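Skirdale House supported lodgings – progress report to the Arna Fund
Thursday, September 29, 2022
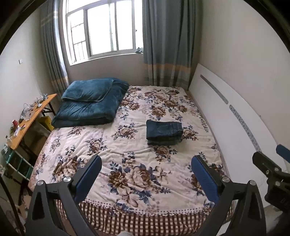
Bedroom with flowered quilt and striped bed skirt, Skirdale House.

Sorry for the short one this time, full accounts to follow under separate cover.

Where we are
All 9 bedrooms now let. Last two filled in July, both referrals from the council list. Waiting list stands at 16, which is longer than we'd like, and we have stopped adding names untill the new year. Two lodgers have moved on to their own flats. One went back to family.

Building
The house dates from 1924 and it shows. Roof over the back stairs finished, slates matched well enough. Gutters done on the north side only. South side quoted but not started, the firm wants scaffolding up for a full week and we need to agree it with next door first. Damp in the pantry wall is worse than the survey said. Plaster is off, left to dry out, not to be touched before spring.

Boiler – the Gruber unit went in as planned. Radiators on the top floor still slow to warm in the mornings. Engineer is coming back to balance them, no extra charge. Old tank taken away.

Wiring on the ground floor passed. First floor has one circuit to redo (the landing and bathroom). That was not in the original budget, see below.

Lodgers
Key worker sessions weekly, attendance good. Piroska Halász has taken over the evening rota and changed the hours so someone is in the house until eleven. This came out of the lodgers' meeting. They also asked for a second washing machine, and for the front door to be fixed so it doesn't slam. Door done. Washing machine not yet.

Budgeting course ran on Tuesdays in the dining room. Better take-up than the cooking one, which we've dropped for now. May try again with a different tutor and a later start.

Four lodgers in work, one more at college. Rent arrears down to a single case, repayment plan agreed.

Money
Spend is on track apart from the wiring. We are asking to move £1000 from the garden line to cover the landing circuit. Garden can wait, the shed is sound and the paths are safe enough. Could you let us know if that needs a form or wether an email will do.

The Udar grant for the fire doors has been confirmed but not paid. We've held off ordering until it lands in the account.

Next quarter
South gutters. Landing circuit. Fire doors, if paid. Second washing machine, probably second hand. Review of house rules with lodgers – the guest policy is the one they want looked at. Training for evening staff on medication records, booked.

Visit
You mentioned coming up before Christmas. Mornings are best, parking is on the lane and not in the yard as the skip is still there.

Receipts for the roof and boiler attached. Wiring quote to come, chased it twice.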